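How Does Water Turn Into Mist?

Have you ever walked past a waterfall and felt your face go damp, even though you were standing well back? Or watched your breath make a little cloud on a frosty morning? Both times you met some of the smallest, busiest drops of water there are. Let's find out about them!

Water loves to stick together. Every bit of water is made of tiny, tiny pieces called molecules, and they pull on each other all the time. At the surface they pull so well that the water behaves as if it had a stretchy skin. Scientists call this surface tension. It's why a drop of water sits on a table in a round little dome, and why pond skaters can run about on a pond without sinking!

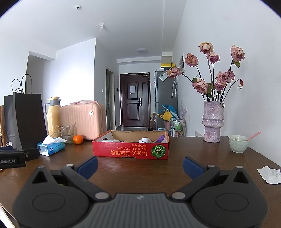 Try it yourself. Drip some water from a teaspoon on to a hard, smooth surface (ask a grown-up which one you can use) and bend down until your eyes are level with the drop. Can you see how it bulges? Now touch the top very gently with a corner of kitchen paper and watch what happens.

To make mist, you have to beat that stretchy skin. You need to rip the water into pieces faster than it can pull itself back together, and that takes a good push. At Wirnlow Falls, the river does it by dropping over a cliff and smashing on the rocks. The bits that fly off are so light that they float on the wind - you can get wet hair right up by the car park!

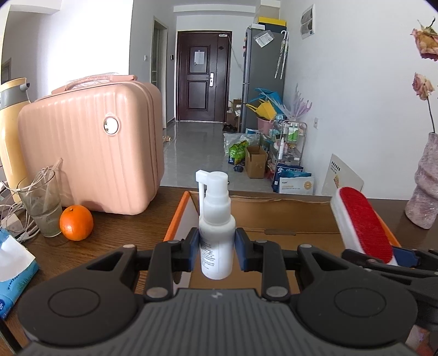
Pushing water through a very small hole works too. The water comes out fast and thin, and a thin stream wobbles and breaks up almost at once. A little white spray bottle with a nozzle on top is made for this job. Press down and a pump squeezes the liquid out through the hole, and out comes a puff of drops instead of a dribble. Elephants manage something like it with their trunks, only much, much wetter.

So how big is a drop of mist? A big raindrop can be 2000 micrometres across, or two millimetres. Fog drops are far smaller still, and you would need a microscope to get a good look at one. Next time it's foggy, go outside and hold out a woolly sleeve for a few minutes, then look closely at the fluff!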